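**Aug 23, 2023** - The Farkville housewares shop Clelholm has changed the way it sets up its tabletop displays. Glass shelving in the front section has been taken out, and the items now stand on tables covered in plain black cloth against a light gray wall. The change applies to all 12 display positions on the ground floor.

The new layout was drawn up by Vittoria Caputo, who took over display planning in July. Under her plan each table carries a small number of pieces, and the cloth runs the full width of the table and back to the wall. Printed cloths and paper liners are no longer used. Prices have moved from the table to a card at the end of the aisle.

"Colored cups were getting lost on the glass," Caputo said. "On black cloth a purple cup reads from the door. You do not need six of them." 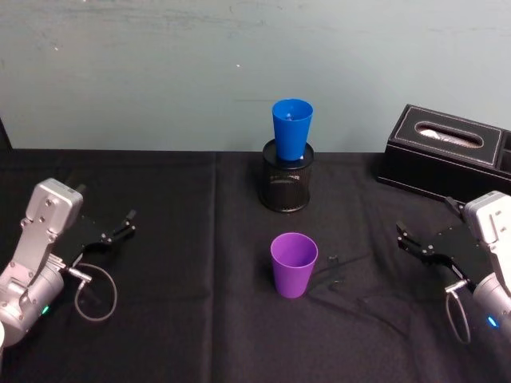 ## Cloth and spacing

The cloth is a matte cotton blend supplied by Desmet. It is washed every seven days and put back without pressing, so light folds remain visible. Clelholm tested a heavier fabric from the same supplier and rejected it on cost and drying time.

Single cups are placed near the middle of the table. Where two or more pieces share a cloth, the plan calls for a gap of at least 7 inches between them. Plates and bowls from the Zudier range follow the same rule but are kept on the side tables, where the light is lower.

The shop has put 57 items through the new layout so far. Stock that is not on show stays in the back room and is brought out on request - staff carry a printed list by color and size.

The upper floor keeps its glass shelves for now. Clelholm has not set a date for changing them, and opening hours in Farkville stay the same during the work.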